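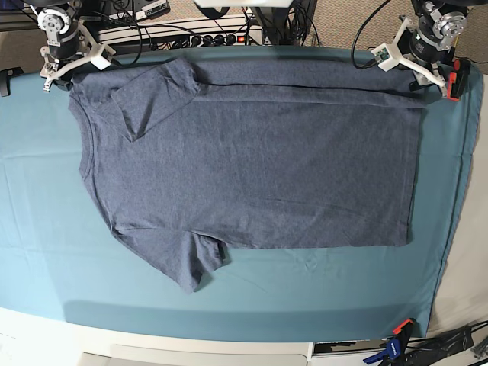 El fallo de febrero en Cliralow no rompió nada, y por eso se le dio poca importancia. En un doblado de camisetas, el brazo izquierdo perdió la señal y el derecho siguió tirando 8 segundos. El registro lo anotó como tarea completada.

Ragnvald Strömberg propone bajar el límite de fuerza. Me parece insuficiente. Si un brazo se queda sin señal, el otro debe parar en menos de 500 milisegundos, aunque la prenda quede a medio doblar. Mientras eso no esté probado, yo no metería las manos en la mesa.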